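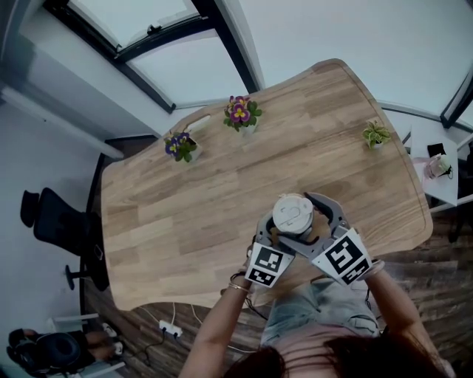
The Gollitine group teaches robot arms to handle household objects without putting a robot in the room while the teaching is done. A person holds a gripper in both hands, closes its two fingers on something and moves it, and the recording of that movement becomes training material for an arm. The objects are ordinary ones, such as a white cup with a lid, and the tables have other things on them too, in one case a pair of primroses and a small leafy plant. "We don't clear the table," says the group's lead researcher. "If the arm has only learned on bare surfaces, it does badly the first time it meets a flowerpot."

The square marker cards on the outside of the fingers tell the software how far apart the jaws are. The team tried reading that distance from a sensor in the handle, but the readings drifted over a long day. "The cards are cheap and we can print new ones," the researcher says. "When one gets bent, we lose part of a session, so now we check them every morning."

The result the group reported on 2018-01-08 concerns how many recordings are needed, and where they should come from. It compared two sets of 2000 recordings each. One came from 3 rooms, the other from 193. Both were used to train the same arm, named Usteo, which was then given 100 attempts at picking up and setting down a cup in a room found in neither set. The arm trained on the larger number of rooms did clearly better. Most of the failures in the other group came before the fingers had touched anything.

"It would reach toward the cup and stop short, or close too early," the researcher says. "We had expected trouble with the grip itself. The trouble was with finding the cup."

Getting into that many rooms took longer than the recording did. Çetinkaya, a furniture rental firm, let the team use its furnished apartments between tenants, and the rest were offices and private homes. People who had never used the gripper were given a short practice period. The researcher says their recordings were slower than the staff's — some of them much slower — but were kept anyway. "We tried leaving the slow ones out. The arm got faster and dropped more."

The method has limits. It records nothing about how hard the fingers press, and soft containers are still a problem. A second version of the handle, called Clanda, will measure force at each finger. Tests with it are planned for April, starting with paper cups.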